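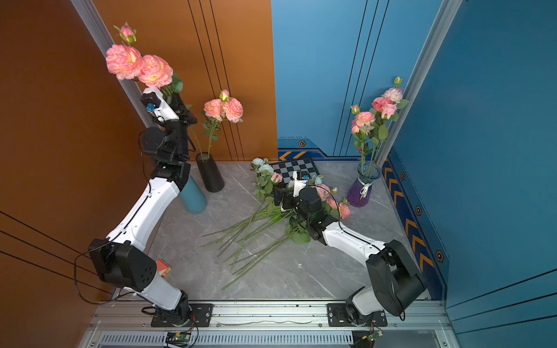 Progress report: Girls' and Boys' Football at the Ayaaba Ground

Projects > Sport > Fliltmont Youth Football > Reports

To: Petronella Zulu, Bretero Fund
From: Malte Schwerdtfeger, project coordinator, Fliltmont Youth Football
Date: 08/11/2018

Dear Petronella,

This is the second report on the grant you gave us for the youth football programme in Fliltmont. It covers the period from the start of training in July until now. I have followed the order of headings in your guidance, except that I put the section on coaches before the one on equipment, as most of our questions to you concern the coaches.

1. Training groups

We now have seven training groups. Four of them are mixed groups for the youngest children, two are for girls only and one is for older boys. In the application we had planned two groups for older boys, but the number of boys who came to the trial sessions was lower than we expected, and the number of girls was higher. Charmaine Mtshali, our head coach, proposed to change one boys' group into a second girls' group. We wrote to you about this in the summer and you agreed to it by e-mail.

Each group trains twice a week for ten weeks, then it has a break of two weeks. The first block is finished. The second block is under way and will end before the school holidays. Attendance in the first block was good in the younger groups. In the older boys' group it was weak, especially in the first weeks, when many of them also played for their school. We moved this group to a later hour and since then more of them come regularly.

2. Coaches

Charmaine has 17 coaches and assistant coaches under her at present. Most of them are students or parents and had no licence when they began. Under the grant we promised that every group would be led by a person with at least the first coaching certificate. Today this is true for six groups out of seven. The seventh group is led by Johannes Kruger, who has a lot of experience as a player but has still to take the practical part of his examination. Until then Charmaine is present at all his sessions.

The two-day course on working with children, which was planned for July, took place as planned. It dealt with warm-up, with small-sided games and with the behaviour of adults beside the pitch. The coaches found the last part very useful. They asked for one more evening on how to speak with parents after a lost match, and we would like to offer it in the next block if the budget allows it.

One assistant coach left us for a job in another town. We have found a replacement for her and the background check has been completed.

3. Pitch and equipment

The Ayaaba ground has one full pitch and one small pitch. The small pitch was closed for three weeks in the late summer because water was standing near the north goal after heavy rain. The owner has repaired the drain. During the closure we divided the full pitch into four parts, which worked well for the small children but not for the older ones, who could not practise long passes or corners.

We bought the small goals, balls, bibs and cones on the list in the application. The balls in size three were more expensive than in our estimate, so we bought fewer of them and used the rest of the money from the line for cones. The floodlights are still the old ones. They are sufficient for training, but according to the league they are not sufficient for evening matches, so all our home matches must be played in daylight.

4. Matches

The groups took part in two friendly tournaments. At the first one, organised by the Plorkska club, our two girls' groups played for the first time against teams from outside Fliltmont. They lost most of the games in the morning and won two in the afternoon. The older boys reached the semi-final. Results are not recorded for the youngest children, in accordance with the rules of the league, and we support this.

We have also registered one girls' team for the spring league. This was planned for the second year of the project only. Yetunde Yusuf, who leads this team, believes that the players are ready, and the registration fee was paid from our own funds and not from the grant.

5. Money

Spending is close to the plan. The largest difference is in transport. We had planned to use parents' cars for away matches, but for the tournament at Plorkska too few cars were available and we hired a bus. This cost 824 and was not in the budget. I ask you to allow us to move this sum from the line for printed material, where we have spent almost nothing — the registration forms are now filled in online.

All invoices are with our bookkeeper and can be sent on request.

6. Next steps

Until the next report we intend to do the following:

- finish the second training block and hold an open day for parents
- have Johannes complete his practical examination
- agree with the owner of the ground on fixed hours for the spring
- obtain two offers for new floodlights, without any obligation

The point about fixed hours is the most urgent for us. A hockey club has also asked for the small pitch, and the owner has not yet decided. If we lose the early evening hours, two of the mixed groups would have to train so late that the children could hardly attend. I will inform you as soon as I have an answer.

May I also ask whether the next report should again be in this form, or whether you prefer the shorter table that you mentioned on the telephone? Both are possible for us.

With kind regards,

Malte Schwerdtfeger

Contact | © 2018 Fliltmont Youth Football | Back to top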